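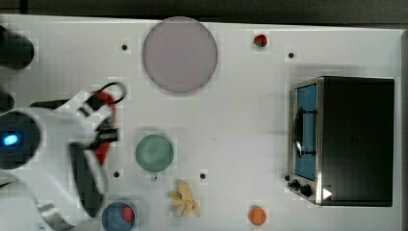

Play food

Play food is a group of toys made to look like things people eat, together with the plates, pots and small appliances used to prepare and serve them. It belongs to the wider family of pretend-play toys and is one of the most widely loved parts of it, found in homes, preschools, waiting rooms and libraries. A basic set may hold little more than a strawberry, a tomato and a plate. A large one can fill a whole toy kitchen, down to the salt shaker!

Contents

Forms of food
Plates and dishes
Toy appliances
Materials
In play
Care and storage

Forms of food

Fruit and vegetables are the classic choices, and it is easy to see why. Their shapes are simple, their colors are strong, and even a very young child can tell a banana from a carrot. Strawberries and tomatoes are special favorites among toy makers – both need only a red body and a green top, and at a small size one can easily pass for the other. Bread, eggs, cheese and slices of cake are also common.

Cutting food is a popular variation. Each piece comes in two or more parts held together by hook-and-loop fabric or small magnets, and comes apart with a satisfying crunch under a blunt toy knife. Stacking food, such as burgers and sandwiches, lets children choose the fillings and change their minds as often as they like. The Pleltell range takes this a long way, with 55 pieces that can be layered in any order, pancakes on top of lettuce included.

Plates and dishes

Toy plates are often made smaller than real ones, but many families simply use a child's everyday plate, which gives plenty of room for a generous pretend lunch. Soft colors such as lavender, pink and pale green have become common and make bright food stand out nicely. A raised rim is helpful for younger children, who like to carry a meal across the room to whoever ordered it. Cups, bowls and a teapot usually come next.

Toy appliances

The toy stove is the oldest of the play appliances, and early ones were made of cast iron or tin. Later came mixers, kettles, microwaves and toaster ovens. The toaster oven makes a particularly good toy: it is compact, it sits on any table, and the front door gives a clear view of whatever is "baking" inside. Knobs that click as they turn add a great deal to the fun. Some models, including the Henao countertop series, also have a sliding tray – a small detail that children notice right away.

Materials

Wood, plastic and felt are the main materials. Wooden food is sturdy and pleasant to hold, plastic allows finer shapes and is simple to wash, and felt is quiet, light and easy to sew at home. Stuvura, a maker of felt food, sells patterns as well as finished pieces, and its pea pod has more than 20 separate parts.

In play

Restaurant, picnic and grocery store are the games seen most often, and they blend into each other freely. Children practice sorting, taking turns and naming foods as they go, and the menus they invent can be wonderful.

Care and storage

Plastic pieces can be washed in warm soapy water and left to air dry. Wooden pieces should be wiped with a damp cloth and never soaked. Felt is best cleaned by hand. Shallow bins work better than deep boxes for storage, and small parts should be kept away from children under three.

See also

Dollhouse
Tea set
Toy kitchen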